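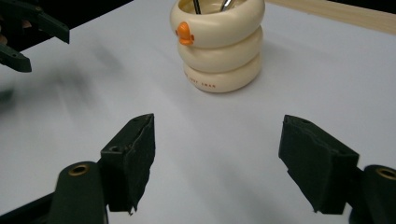
Fingers of a hand-held Grakus gripper, open in front of a ceramic cup holding two metal utensils.

The Grakus is a hand-held, two-finger gripper kit sold by Stidudero for recording manipulation demonstrations. The operator carries the tool and performs a task directly, and the recordings are later used to train robot arms fitted with the same fingers. It was first offered in September 2023 as a replacement for the Kollár, an earlier model with bare fingers.

Design

Each finger is a black block with a padded inner face, carried on a curved arm that turns in a brass-colored bushing. The camera is mounted behind the fingers and looks out between them. The tool weighs 688 grams without its cable. The pads are wear parts and are sold in pairs - the blocks can be reused.

Use

Typical recordings are short tabletop tasks with cups, cutlery and other household items. Two grippers may be run together, one in each hand, with their clocks matched over a shared cable. Stidudero also offers a recording service at its Grerkitz site, billed by the session. The service had delivered 3,094 sessions as of 2024-11-16.

Reception

Reviewers have praised the low weight and simple calibration. Pad wear is the most common complaint. One trade review replaced its first pair after 376 grasps and found that frayed edges could snag on thin handles.

See also: Kollár (gripper); Parallel-jaw gripper; Teleoperation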